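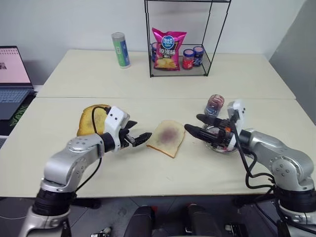
1 June 2026

By Ainhoa Cuesta

I asked Mirzaei for an hour and got most of an afternoon, mainly because I kept asking what things cost. Mirzaei plans the equipment spending at Pamgate, a small lab that works on kitchen chores for two-armed robots, and I'm supposed to be helping our own place write its first robot budget. So I came with a notebook and a long list of dumb questions (my words, and I stand by them).

"Everybody starts with the arms," Mirzaei told me. "They get the quote for the arms, they fall over, they get up again, and then they think they've done the budget."

And what did they miss? Fingers, for a start. Pamgate buys gripper fingers from a supplier called Grallen, and a full set with the rubbery tips comes to $593. I had pencilled in one spare set for the year. Mirzaei looked at my notebook and very kindly wrote a 4 over my 1.

"You do jam, you do toast, you do anything with crumbs, and the tips get grubby," he said. "You clean them, fine. But people also run them into shelves. Put the shelf in the budget too!"

He meant it. Pamgate keeps a line for what he calls table stuff -- bread, jars, bowls, bags of chips, wire racks -- and it's set at $200 a month. I would have put that under snacks and been laughed out of the meeting. 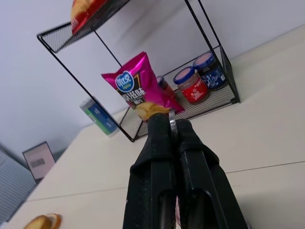 A bag of chips is his favorite purchase, as it happens. "It's shiny, it crinkles, it changes shape when you squeeze it. A jar is easy to love, a jar stays a jar. If you're comparing grippers, spend the three bucks on chips before you spend anything on a demo."

I asked about wrist cameras, which our shortlist treats as an optional extra. He wouldn't have it. When an arm reaches into a shelf, he said, the view from up high can lose the fingertips behind whatever's in front, and he'd give up a nicer table long before he gave up the close view. Their tables are plain ones shoved together, and he has no plans to replace them.

Then there's service. Pamgate pays Tostow $2000 a year for a support plan, and Mirzaei went back and forth on it for me. He grumbled about the renewal, then admitted he'd sign again in June. "Cables," he said. "Ask them who pays for cables. Get it in writing before you order, when they still like you."

I also wanted to know if we should lease. He shrugged at that one -- they bought theirs outright and he hasn't priced a lease in a while, so he told me to ask Tostow and get the return terms in the same email.

My list is longer than when I walked in. I've moved the fingers up to the first page and added a line for groceries, and I still need a number for cables.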